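Dark counters talk, Volgate trade evening, November 29, 2023
18 min incl. questions. Water bottle. Clicker is in the coat.

START
Skip the company intro, they've all had the leaflet. Straight in with: who here has sold a black worktop and got a phone call a month later? Hands. Wait for the laugh.

Call is always the same. Looks dirty. Looked great in the showroom. Showroom has 37 downlights and no one cooking in it.

WHY DARK TOPS GET THE BLAME
- crumbs, limescale, finger marks, all pale, all show up
- black eats light. Same bulb as before, kitchen feels half as bright
- people buy the top and keep the old lamp (Ondholm job, say how long we argued about the lamp. keep it short)

Dont get drawn into stone vs. laminate. Someone will ask. Park it for the end.

THE SINK CORNER
Main bit, slow down here. Most of the stuff in a kitchen ends up at the back of the sink. Oil, soap, the tall thing with no cupboard high enough, a charger that lives there now. Dağdelen flat: customer wanted a new top, over 400 in samples and delivery before anyone looked at the corner. Moved the bottles, put a strip light under the wall units, she kept the top.

Ask the room: what's behind YOUR sink right now. Take 2 answers, not more, last time it ate the clock. 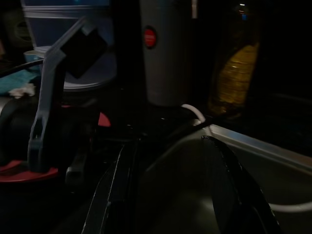 So at night this is what people live with. Dark top, dark basin, and your eye goes to the silver rim and the white cord or thin tube, becuase those are pale against all that dark. The tall gray cylinder and the bottle with the amber-yellow liquid, fine, normal, everybody has a row like that at the back. But a cord or tube hanging over the back corner of a sink, point at it, say it out loud. Cords go up the wall or they go away.

WHAT TO TELL CUSTOMERS
- light first, top second
- back of the sink: one tray, everything on the tray, lift it to wipe
- tall containers to the side, away from the corner
- wipe then dry. the drying is the part they skip
- no cords near water, I don't care how handy it is

Zukon sheet with the lamp positions, by the door, take one. Told them in October it would be in color and it isnt, sorry.

Questions. Stone vs. laminate if it comes up. Then coats, they want the room back.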